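卫浴展厅翻新:Gakel把洗手台搬到了门口

Gakel家居馆四月悄悄换了门面。原来进门是沙发,现在是洗手台,一排,7套,全部带盆,可以上手试。馆方的说法是来逛的人问得最多的就是卫生间,尤其是小户型的卫生间,台面不够放东西,柜子里又塞不下。干脆把卫浴挪到最前面。

展区早上十点开,晚上八点半清场。不收票,不用预约。停车在馆后,前两个小时免费,超了按商场的价。

先说布局。进门左手是Clumon的一体盆系列,右手是Ebihara的分体柜,中间留了条走道,推婴儿车能过,两辆错车就有点勉强。再往里走是镜柜和毛巾架,灯光打得偏暖,照镜子很好看,回家装上不一定,这个大家自己心里有数。最里面是淋浴房,还没装完,围着板子,馆方说月底前开放,具体哪天没讲。

这次主推的不是新款式,是“台面怎么用”。每套洗手台都按平时过日子的样子摆,瓶子罐子毛巾,该有的都有,没有摆花也没有摆香薰蜡烛。记者问了一句为什么不摆花,现场导购回答得很干脆:家里谁摆啊。

上午逛的人不多,多数直奔Clumon那边。有一对年轻夫妻带了卷尺,从台面量到柜底,又蹲下去看柜子里面的下水管占多少地方,看了快二十分钟。也有阿姨带着手机里的照片来问,自家墙面不平能不能装。导购说可以,但要先上门看,靠墙的缝要打胶,胶要选防霉的,便宜那种半年就发黑。

几点实用的,现场记下来的,顺序有点乱:

一体盆好擦,没有拼缝,台面和盆是一块的。缺点是磕坏了只能整块换。

台上盆好看,盆底和台面接的地方容易积水垢,要勤擦。

龙头出水的位置比高矮要紧。出水太靠后,洗手的时候手背老碰到盆壁。太靠前就溅。试的时候把手伸进去比一下,别光看。

柜子离地装的,底下能拖地,扫地机也进得去。落地的能多放东西,但潮气重的房子柜脚容易泡坏。

镜柜的门往哪边开,先想好。有位顾客说家里的镜柜门一开就打到淋浴房的玻璃,装了四年,每天都要侧着身子拿牙膏。

价格方面,Clumon一体盆这次的门店活动是满额减200,限盆柜一起买,单买龙头不参加。Ebihara没有减价,送安装,包括拆旧,旧柜子要不要拉走得另外谈。两家都可以先交订金,30天内改尺寸不加钱,过了就要收改单费。订金能不能退,两家说法不一样,签之前问清楚,写在单子上,口头的不算。

送货范围目前只到城区和Fernness一带,再远要加运费,按公里算。安装师傅排期比较紧,现在下单大概要等到下个月。赶着入住的,建议先问排期再付钱,别反过来。

有读者之前留言问,小卫生间到底该选多宽的台面。现场没有标准答案,导购的建议是先回家把每天早上会用到的东西全部拿出来摆一排,量一下占多长,再加一个手掌的余量,这就是台面最少要留的。听着笨,但比看图册管用。盆是次要的,洗脸的盆再小也够用,放东西的地方小了天天别扭。

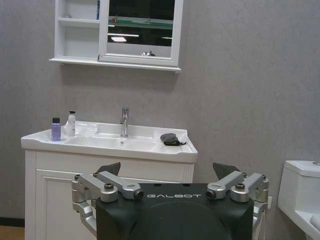

台面留白是这次展区反复讲的事。很多人家里的洗手台是盆居中,两边各剩一窄条,放什么都怕掉。平的地方集中到一侧会好用得多,像这套白色陶瓷的,左边的平台上站得住一瓶淡紫色黑盖的和一瓶白色按压的,单把龙头立在后面正中,碰不着。右边盆沿是缓下去的斜面,地方浅一些,搭块布、搁个软的小包可以,立瓶子就别指望了。台边有一圈凸起的沿,擦台面的时候顺着沿走一遍抹布,边角最容易漏掉。

墙面也有人问。灰色带纹理的墙配白盆,现在挑的人多,耐脏是耐脏,纹理深的话靠近台面那一截会挂皂渍,刷子比抹布好使。已经贴了亮面砖的不用为了换盆去敲墙,白盆配什么都不难看,省下的钱换个好点的龙头更实在。

另外提醒两句。去之前量好三样:墙到墙的净宽,下水口离墙多远,角阀的高度。最好都拍下来,导购看照片比听描述快的多。家里是墙排还是地排也要说清楚,这个弄错了柜子要重新开孔,开孔费自己出。

展区周末人多,想安静试的上午去。馆内二楼有坐的地方,热水自取,洗手间在二楼电梯右手边。宠物不让进,抱着也不行。

淋浴房部分开放以后本站再跟一条。想看哪种户型的搭配可以在下面留言,写上面积和门朝哪边开,方便的话把窗户在哪也写上,下次去现场一并问。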